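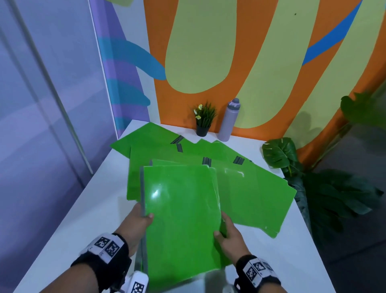
FROM THE BENCH: THE GREEN FOLDER PROBLEM

Our January plan was modest. Pick up a stack of folders, square it, put it down. We gave ourselves an afternoon for the gripper comparison, and as of this issue we're well into week three.

Three candidates went in. The Teraneo two-finger is strong, quick and has the manners of a bench vise. The Stubbs soft gripper is gentle with everything, including things you'd like it to hold on to. The Cadside is a suction head, and it loves a glossy cover. It will lift the top folder all day long and leave the rest of the stack exactly where it was.

We ran 257 attempts across the three. The Teraneo managed 144 clean lifts, the Stubbs 55, and the Cadside 2, both of which we're inclined to put down to static. No score was given for style, or the Stubbs would have done better.

So we went back to recording people, who have been handling stationery for years without a firmware update. Wrist markers go on both arms, the stack gets picked up and squared, and the tracks feed into the Rusier controller for replay.
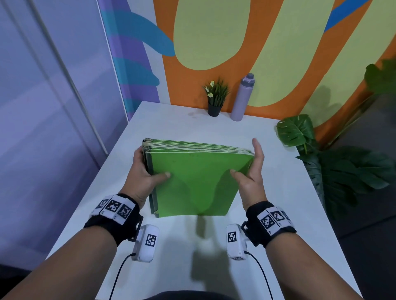 Two-handed hold on the full stack, thumbs on the front cover.

The thumbs are the interesting part. Pressing on the cover seems to do a lot of the work of keeping the pile together, and none of our three grippers has anything you could call a thumb. The Teraneo comes closest if you mount a second one facing it and squint.

Next up is a two-arm run with a pair of Teraneos and a rubber pad on each upper finger. The Rusier still drops its time sync if you unplug the left tracker first — please unplug the right one first. There's a note on the cabinet. There has been a note on the cabinet since the last issue.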